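Search this site Go Advanced search

We use cookies to remember your settings. Accept / Manage

Household work study – lab notebook
25 Aug 2020, entry by E. Innes

Coding room open again, one at a desk. Finished second pass on the Grasgate interviews and started the Lindsay set. Notes on the code book first, then the sample.

The code "help from family" is doing too much. I have been putting three different things under it: money lent or given, childcare, and someone moving back in. In Grasgate they mostly come separately. In Lindsay they come bundled, and people talk about them as one arrangement. A woman whose mother moved in to mind the children also said her mother pays the gas bill, and she didn't think of that as a loan. Split the code into HF1, HF2, HF3 and allow double coding. Roya Rahimi disagrees about HF3 and wants it under housing. Left it under family for now, flagged in the margin of the code book.

Class question. We asked people to say which class they'd put themselves in, and separately took job, schooling and tenure. The two measures part company most among people who own a small business. Several with low income and no one working for them call themselves middle class and give the premises as the reason. Will table this once the survey file is clean. I don't want to write anything up from interviews alone.

Survey file: 1,240 postal returns logged. Of these 310 have the occupation box blank or unreadable. Went through the blanks by age band and they are heavily over-65s, who I think read "current job" as not meant for them. The January pilot had "current or last job" and we shortened it to fit the column. Bad decision, mine. Options:

- drop them from the class tables
- write back to those who ticked yes to further contact
- use the partner's job where given

Not keen on the third. It puts us back to coding wives by husbands, and the whole section on women's work was meant to get away from that. Will draft a one-page follow-up letter and cost the postage.

Skastby: still 4 interviews short. Two people have agreed to the phone, one wants to wait until we can meet, and one hasn't replied. The phone ones are running shorter and I get much less about neighbours. People answer the question and stop. Roya tried leaving the housing section till last and got more out of it that way. Will do the same with the next two and note the order on the front sheet so that we can tell them apart later.

Transcripts. Wistier have sent back the second batch. Better than the first, but they are still tidying speech – "I were" becomes "I was" – after we asked for verbatim. Sent them the style sheet again. Nearly half of batch one needs checking against the recordings before anyone quotes from it. Don't use quotes from batch one in the draft until the file name ends in _chk.

To do
Follow-up letter, draft to Roya
Recode Grasgate 1 to 9 with the HF split
Ask about consent wording for phone interviews, the current form says "in person"
Move old code book to the archive folder, don't delete

Read the first half of Roya's chapter on renting. Good on repairs and who gets them done. I'd like more on the people who never ask, we have at least two in Lindsay.

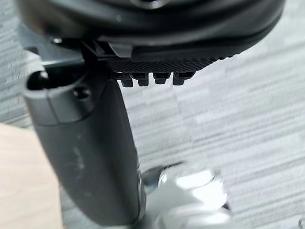 Page last changed: Tuesday, 16:42 by einnes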